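The Short Life of a Bench Top

At Oner, the small-goods repair shop that shares a loading dock with the Araya print works, the benches get more written attention than most of the tools. Each top has a card in a drawer. The card records the date it was fitted, the cleaners used on it and any damage longer than a finger.

White was chosen for visibility. Most of the work is open cases, trays, brackets and short screws, and a dark screw on a dark mat is easy to lose. On white it can be found from standing height. The cost is that everything else shows too: grit, filings, glue, and the thin brown lines that appear on tops after a long spell of use. 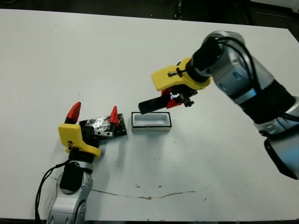 Black-rimmed tray with a white interior, open on the bench. A brown line crosses the lower part of the top.

A brown line can be a stain or a crack, and the two are handled differently. The shop's check is simple. The area is wiped with a damp cloth, dried, and crossed with a fingernail. If the nail passes without catching, the line is treated as a stain and cleaned with Guveo paste, left on for 5 minutes. If the nail catches, the length is marked on the card and the top is put under watch. Lines that grow by more than 60 millimeters in a season mean replacement.

Dirt specks are a separate matter. They scratch the finish when a case is slid over them, and they get into open trays. The rule is to lift and set down, never slide, and to brush the bench toward the front edge before any part is opened. Brushing is done dry. A wet cloth drags grit in an arc and leaves a visible haze on a matte finish after a few weeks.

Layout follows from the same concerns. The open tray goes in the middle of the bench, within reach from either side, and the part being handled is brought to it. Screws go inside the tray. Brackets stay attached to their parts until the last step, as a loose bracket is the item most often swept off with the dirt.

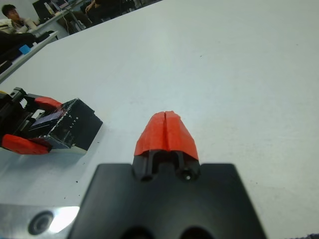
Matte tops are worth the trouble, according to Araya, where the press room went back to gloss in February and had complaints of glare by the end of the month. The print works has since ordered two matte tops to the Oner specification, with the front edge rounded.

Both shops buy from Fuso, which cuts to size and charges 700 for a full-length top, drilled. Delivery is to the dock before 2 in the afternoon. Old tops are sawn down for shelving, with the cracked section discarded and the card moved to the back of the drawer.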